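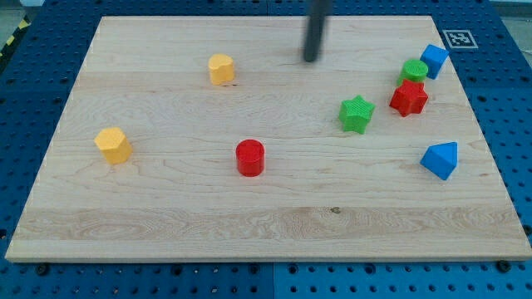

Für welches Alter sind die Formbausteine gedacht?
Wir empfehlen sie für Kinder ab etwa zwei Jahren, und erfahrungsgemäß bleiben sie bis weit in die Vorschulzeit hinein beliebt.

Formbausteine Norik, einzeln und im Satz

Wer einmal zugesehen hat, wie ein kleines Kind mit großem Ernst einen Stern in der Hand dreht und von allen Seiten betrachtet, der weiß, warum wir diese Bausteine so gern in unserem Laden haben! Herz, Sechseck, Zylinder und Stern liegen gut in der Hand, die Oberfläche ist fein strukturiert und matt, und die Farben Gelb, Rot, Grün und Blau sind kräftig, ohne zu schreien (das war uns wirklich wichtig, denn schrilles Spielzeug gibt es ja schon genug).

Man kann sie nach Farben sortieren, nach Formen, oder man baut einfach drauflos. Besonders hübsch machen sie sich auf einem hellen Holzbrett mit lebhafter Maserung, auf dem auch der eine oder andere kleine Ast zu sehen sein darf. Araba Odoi, die bei uns die Kleinkindabteilung betreut, legt gern zuerst nur die beiden Sterne in Rot und Grün hin und lässt die Kinder erzählen, was gleich ist und was verschieden. Danach kommt das gelbe Herz dazu, und spätestens dann wird munter umsortiert.

Zum Reinigen genügt ein feuchtes Tuch mit etwas milder Seife. Bitte nicht in die Spülmaschine geben und auch nicht über Nacht im Wasser liegen lassen, auch wenn die Badewanne noch so sehr lockt.

Lieferung und Nachkauf
Bestellungen verlassen unser Lager in der Regel innerhalb von 72 Stunden. Sollte ein Stein unter dem Sofa verschwinden, bekommen Sie jede Form und jede Farbe auch einzeln nach. Zurückgeben können Sie den Satz 30 Tage lang.

Fragen zu größeren Mengen für Kita oder Praxis beantwortet Ihnen Issa Semaan sehr gern, am liebsten am Telefon und gern auch ausführlich.

Passend dazu: Sortierkiste Walero, Spielbrett Mensah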